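Coffee with Wanpen Rojanasak, the woman behind the Prindcombe night choir

So I finally got to sit down with Wanpen Rojanasak!! If you've been reading this blog for a while you know I've been going on about the Prindcombe night choir since last December, when my cousin dragged me to their winter show and I cried through the whole second half (mascara everywhere, no regrets). I'd emailed her twice and heard nothing, and then one morning she wrote back with "Sure, come at four, bring something sweet." I brought lemon bars.

The night choir, for anyone new, is a singing group for people who work odd hours. Bakers, nurses, truck drivers, the folks who clean offices. They rehearse at 10:30 at night in the old Vellbridge school gym, and you don't have to audition or read music. Wanpen started it when she was still on late shifts at the Tetora bakery and couldn't find a single choir that met when she was awake.

"Every choir I called practiced at seven in the evening," she told me, already on her second lemon bar. "At seven I was putting on my hairnet. I asked one lady if they had anything later and she laughed, and she wasn't being mean, she just thought I was kidding."

She put a note up in the break room with her phone number on it. Five people came to the first rehearsal and one of them thought it was a card game. He stayed anyway and he's still in the bass section.

I asked how big the group is these days and she knew the number right off: 94 on the list, though she says a good night is more like half of that because of everybody's shifts. That makes planning music pretty tricky! You might have eleven altos one night and two the next. Her way around it is that everyone learns the tune first, and the harmonies get added on top depending on who walks in the door.

"I don't give anybody a part they can't leave," she said. "If your boss calls you in, go. The song has to hold up without you."

I kind of love that? I've been in groups where missing one practice got you a look that lasted a month.

We talked for ages about what they sing. Mostly old radio songs, a couple of Thai lullabies her grandmother used to hum, and one very long sea song that the drivers asked for and that she says she can't stand. (She asked me to leave that in, so, hi drivers.) She writes all the arrangements herself at the kitchen table after work. There are 168 of them now, kept in grocery bags sorted by the color of the handles. I asked if she'd thought about a filing cabinet and she looked at me like I'd suggested a boat.

The part I really wanted to hear about was the typing. Last year the handwritten sheets got so faded from photocopying that people were guessing at the words, and there was one concert where half the sopranos sang "river" and the other half sang "liver." So Wanpen, who had never used music software in her life, taught herself.

"I was terrible," she said. "The first song took me three weeks. I kept putting the notes in upside down and then I couldn't find the button to turn them over. I called my niece so many times that she stopped saying hello."

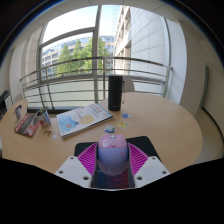
She's much faster now and can get a short song done in an evening if the phone stays quiet. She still does the first draft in pencil, though, and she says she always will. The computer plays everything back in a flat little piano sound and it makes her doubt herself, so she sings each line out loud first and only types it in once she likes it.

I asked what's next and she got a bit shy. There's a summer concert planned in the parking lot behind Chung, the noodle place, starting at 11 at night so the late crowd can come. They'll have 182 chairs, borrowed from two churches, and she's worried about where to put them all if it rains. She's also working on a song of her own, her first one with her own words. It's about waiting for the bus after a shift when the birds have started up.

Would she sing me a little? She would not. "You come at 10:30 like everybody else," she said, and wrapped the last lemon bar in a napkin for her neighbor.

I'm going next week. I'm an alto, I think. I'll let you know how it goes, and if anyone wants a ride out to Vellbridge I have room for three in the back, as long as you don't mind dog hair.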